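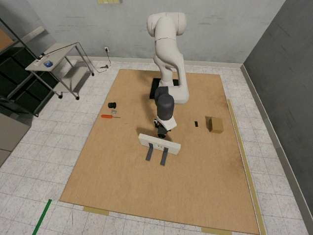 *page last changed: October, late, fixed the part about the stairs*

The voice came in at 4:40 in the morning and said, sell the Carnisine.

Setsuko Kudo sat up. Dark. Radiator ticking. She didn't own any Carnisine. She had 391 dollars in checking and a jar of quarters for the dryer.

Sell it before he comes back, the voice said. Then nothing. Just the feeling of somebody leaving a room.

She wrote it on the back of a gas bill. She wrote them all down now. Eleven years old the first time, a neighbor's dog, she knew where it was buried before anyone knew it was dead. Her mother slapped her for that one. So. You write it down and you keep your mouth shut.

Except she hadn't kept it shut, had she. She had told Iona Moncrieff.

Iona ran the Odine Circle out of the upstairs of a mattress store. Folding chairs, mint tea, a basket for the envelopes. Iona could hear them too, or said so. Big soft hands. She'd hold your wrist and go quiet and then she'd say your dead father's nickname, and you'd cry, and you'd come back the next week with a bigger envelope.

Setsuko never told her the nickname. She went over that a lot. Did she tell her? The sign-up sheet asked for family names. Did it ask for nicknames?

And there was Lemaire. Mr. Lemaire, always Mr., who sat in back by the coats and never heard anything or cried. He had a company, Genura. Genura made a powder called Carnisine that opened the channel wider. Two scoops. You could take it or you could buy in, and most of them bought in.

She got up and went through the desk. Tax stuff, warranty for the toaster. In the bottom drawer, an envelope she had no memory of.

24 shares. Her name. Her own signature, the K with the hook on it.

She sat down on the floor.

Okay. Think. When. The night of the long session maybe, the tea that tasted like pennies. She'd woken up on the mattress store stairs with her coat on backwards and Iona patting her cheek, saying you went so deep, honey, you went so deep. She'd been proud. God help her she had been proud of it.

The phone rang. 4:52.

"You're awake," Iona said. "I felt you wake up."

Setsuko looked at the paper. Her hand was shaking so she put it under her leg.

"Bad dream," she said.

"Did they say anything? Did they give you somthing?"

"No."

A long breath on the line. Behind it, far off, a man coughing. She knew the cough. From back by the coats.

"Mr. Lemaire's been away," Iona said. "He worries about you people when he's away. He'd like to stop by and have you sign one little thing over."

"When?"

"We're in the car, honey."

She hung up. Shoes, coat, envelope down the front of her shirt. Left the quarters. Went back for the quarters. The hall light was out and she felt her way along the wall to the back stairs, the ones the super kept chained, and the chain was hanging open.

Down, said the voice. It was close now, right at her ear, and for the first time she recognised it. It was the one who used to call her by the nickname.

Headlights slid across the landing window. She went down.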